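Prillasard Building Bulletin
April 2023

Ground floor: lighting, floor and layout of the long room

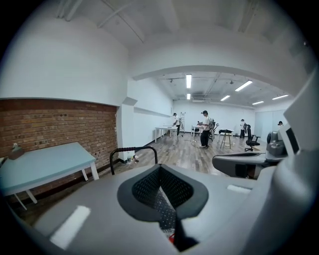

The long room through the arch, with the ladder at the back wall and the fluorescent panels overhead.

The long room on the ground floor has been back in daily use since the floor was finished. This item records what was changed, what was left alone, and how the room should be set up and kept by the groups sharing it. Tenants on the upper floors are not affected, apart from the note on deliveries at the end.

Floor

The old covering was taken up and replaced with a wood-grain floor in a light gray-brown. The product is from the Bastos range and is laid floating over the existing slab with an underlay. The area covered is 862 square feet, measured wall to wall inside the arch. The lobby side of the arch was not part of the order.

Boards run the length of the room. An expansion gap was left at all walls and must stay clear of filler, sealant and paint. Two low spots in the slab were leveled before laying. One of them, close to the arch, had been the cause of the rocking table reported several times last year.

Clean with a dry or slightly damp microfiber mop. Do not use steam, wax or any oil-based product. Grit from the parking lot is the main source of scratches, and the mat at the street door is now shaken out every morning. Chairs on casters may be used without a plastic mat, provided the casters are the soft type. Hard casters should be exchanged; replacements are in the supply closet in the standard stem size. Tables and stools should be lifted when moved. Felt pads are in the same closet and can be cut to size with scissors.

Lighting

The ceiling still has fluorescent panels. Replacement with LED units was priced and put off to the next budget year. The diffusers were taken down, washed and refitted. Readings taken at table height after cleaning averaged 50 foot-candles, which meets the level we set for bench and desk work. The readings were lower along the back wall, where no one is stationed for long periods.

Panels of different lengths are fitted in this room and the tubes are not interchangeable. Check the length and wattage printed on the old tube before asking for a new one. A flickering panel should be switched off at the wall and reported the same day. Spent tubes go in the marked carton in the boiler room and never in the general trash.

Ladder

The ladder kept in the long room may be used for panel covers and for the high part of the walls. It should be stood at the back wall between jobs, with its feet on the rubber strip, and kept out of the line of the arch. Anyone using it needs a second person in the room. It is not to be lent to other floors, which have their own.

Walls

The exposed brick on the lobby side was brushed down and left unsealed. A sealed test patch darkened the red more than expected and the idea was dropped. The white wall above it, which curves into the ceiling, got one coat of the same flat white as before. A hairline crack along the curve was filled first. It will be checked again in the fall, when the heating comes on, as the previous filler opened at that time of year.

Please do not use tape or adhesive hooks on the brick. The face of the older bricks comes away with the tape. Notices go on the board by the mailboxes.

Furniture

The white tables stay in the room. The blue-topped table with white legs belongs on the brick side of the arch and should be returned there if borrowed. Its place is against the wall, though a slight angle does no harm as long as the route through the arch remains open. The clear width we work to is 31 inches at the narrowest point, measured between fixed edges, and chairs left pulled out count as obstructions.

Small stands and stools tend to collect in the middle of the floor. They are useful there during work and a nuisance afterward. The last group out should move them to the side. Bottles and cups should be picked up from the floor at the same time, including those set down along the foot of the brick wall, where the mop does not reach easily.

Sound

With the new underlay, footsteps are less audible in the office below. Speech in the room itself is about as it was. Hard surfaces on most sides give a long echo, and readings of up to 70 decibels were logged near the arch on a busy afternoon. Endis, the acoustic supplier used on the third floor, has quoted for felt panels on the back wall. The quote is under review. If it is accepted, the ladder position will change and a short notice will be posted.

Deliveries

Boxes may be staged inside the arch for the length of one working day. Pallets are not allowed on the new floor and must be broken down in the yard. Hand trucks with pneumatic tires are fine. The Destach freight pickup has moved to the yard door, and outgoing parcels should be left on the rack there with the label facing out.

Defects in the floor, such as a lifted joint or a hollow sound underfoot, should be reported to the building office with the distance from the arch. Leave the spot uncovered so it can be found.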